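## 6. Recording examples for the tabletop sort task

Read this section before you press record for the first time. It assumes the Brindard arm is mounted and homed (section 3), the head camera is focused (section 4), and you have a working login for the Limach recorder (section 5).

A word of warning first. The Ovmont sales sheet says the learner "picks up a new task in an afternoon." Treat that as advertising. In our shop the first batch that was worth training on took most of a week, and a good part of that week went into throwing out examples we should never have kept. The learner copies what you show it, including your bad habits, and it has no idea which parts you meant.

### 6.1 What counts as an example

One example is one full run: arm at rest, task carried out by the operator, arm back at rest. The recorder will happily save half a run, or a run with a phone call in the middle. It does not check. You have to.

For the first batch, collect 100 examples of a single instruction. Do not mix instructions to "add variety." If the batch is "move the apple out of the circle," every run in it moves the apple out of the circle.

**Note:** The recorder shows a quality score beside each run. It measures dropped frames and joint data gaps, and that is all it measures. A perfect score on a run where the operator knocked an item to the floor is still a perfect score.

### 6.2 Before each session

1. Clear people from the arm's reach and check the emergency stop. Press it, confirm the arm goes limp, reset it.
2. Wipe the work surface and the gripper pads.
3. Open the head camera view on the recorder screen. Confirm the whole area you plan to use is in view. It is fine if part of the circle falls outside the picture, so long as no item will be placed there.
4. Set the room lights the way they will be when the robot is working for real. If you don't know how they will be, find out. Do not guess.
5. Create a new session folder. Put the instruction in the folder name, word for word.
6. Record one throwaway run and play it back at full speed. If the video and the arm motion drift apart, restart the recorder and try again.

**Caution:** Step 6 gets skipped more than any other. We skipped it ourselves and recorded 367 runs with the camera clock out of step. None of them could be repaired, whatever the Roussel sync tool claims to do.

### 6.3 Placing the items

The circle marks the zone named in the instruction. An item is either inside it or outside it. If you have to lean in and argue about which, move the item.

1. Pick the items for the session. Use three at most for a first batch, and include two that look alike. A learner that has only seen one bar will grab anything bar-shaped, and you won't find out until late.
2. Place the items by hand. Change positions between runs: near edge, far edge, left, right. Most people drift back to the same comfortable spots after 10 runs or so, so write the positions down on a card before you start.
3. Turn the wrapped items as you go. Flat and square to the edge is the easy case. Use angles too.
4. Leave the background alone within a session. Between sessions, let it change. The bench behind ours is never tidy, and after some argument we stopped tidying it. A model trained in front of a bare wall did poorly for us anywhere else.
5. Step back behind the floor tape, then start the recording.

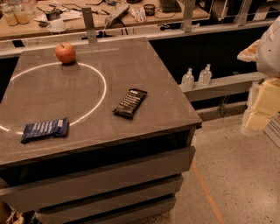

*Fig. 6-1. Three-item layout from the head camera: apple, blue-wrapped bar just inside the lower arc of the circle, dark-wrapped bar outside it.*

Compare your own camera view with Fig. 6-1. The two bars are close in size and shape, so color and position are what the learner has to go on. The blue bar is near the line, and that is about as near as we would allow. Any closer and two operators will label the same run two ways -- we have the spreadsheet to prove it.

### 6.4 Recording a run

1. Say or type the instruction. Press **Record**.
2. Wait one full second with the arm still.
3. Carry out the task at a steady pace. Don't show off.
4. If you miss a grasp, back away and try once more. Keep the run if the second try is clean, and tag it `retry`.
5. Return the arm to rest. Wait one second. Press **Stop**.
6. Mark the run **Keep** or **Discard** right away. Do not leave it for the end of the day.

**Caution:** Never reach in to nudge an item while recording. Your hand ends up in the training data, and the learner may come to wait for it.

### 6.5 Checking the batch

Play back every tenth run from start to finish. The automatic filter supplied with the recorder is no substitute for this. On our largest set, 1,569 runs, it passed every single one, including several where the operator had followed the wrong instruction entirely.

Discard a run if:

- the item moved does not match the instruction
- an item started on the line
- the video freezes, even briefly, during the grasp
- someone walks through the view between the camera and the work surface

Do not discard a run just because it looks clumsy. Slow corrections are useful, and a batch of nothing but perfect grasps tends to fall apart at the first small slip.

### 6.6 When to train

Train once on the first batch and test before you collect more. Put the items in positions that are **not** on your card. The progress chart in the training window will slope nicely downward no matter what you feed it, so look at the arm instead.

If the robot picks the wrong bar, go back to 6.3 and check that both bars were used as targets in separate, correctly named batches. If it reaches for the right item and closes short, check the camera focus and the pads before you blame the data. Support will tell you to collect more examples. Sometimes they're right -- but check the other two first, it takes ten minutes.

Continue to section 7 for exporting a batch to another arm.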